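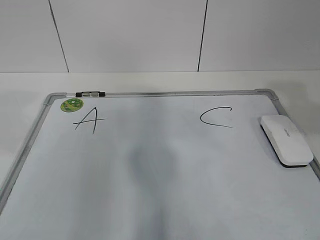 Setting Up a Whiteboard for the Fulix Erasing Service

The Fulix service, offered by Clurkthorpe to households and small workshops, supplies a tabletop robot arm that wipes whiteboards on a schedule. The monthly plan covers the arm, its mounting plate and one visit from a technician. The guidance in this section applies to boards laid flat on a table or bench.

Placing the board

Lay the board on a level surface and leave a strip of tabletop clear along the far side. A board that rocks on its corner caps should be packed with thin card before the arm is switched on. Clips fixed to the top rail may stay in place, provided they do not hang over the writing surface.

A round green sticker inside one far corner makes a convenient reference point. It should be pressed down firmly at the edge and replaced when it begins to lift — a loose sticker will travel with the eraser.

Writing that is to be removed

Use a thin black marker and write letters well apart. A widely spaced "A" and "C" give the arm two separate targets, and either can be selected in the Fulix menu for removal on its own. Letters that touch are treated as one mark and erased together.

The eraser

Any block eraser with a rigid top and a felt base may be used. Set it down near the side rail, felt side down, at whatever angle is convenient. Brush out the felt after every 6 sessions.

Gray patches and streaks

A broad gray area in the middle of a board may be either a shadow or erased ink. Wipe a small part of it with a damp cloth. If the gray comes away, clean the whole surface and allow it to dry before the next session. If it remains, move the nearest lamp and look again. Faint streaks toward the near edge respond to the same treatment.

Costs and reservations

The arm may be purchased outright for $1,720 or rented for $78 a month, with a minimum term of three months. In the trial conducted at the Ellton workshop, single letters were removed cleanly on most passes. Long trailing strokes were less satisfactory and often required a second pass. The Economou mounting plate, sold separately, is recommended only for benches that cannot take the standard clamp.

Requests for a technician are accepted by telephone until noon on Wednesday for the following week.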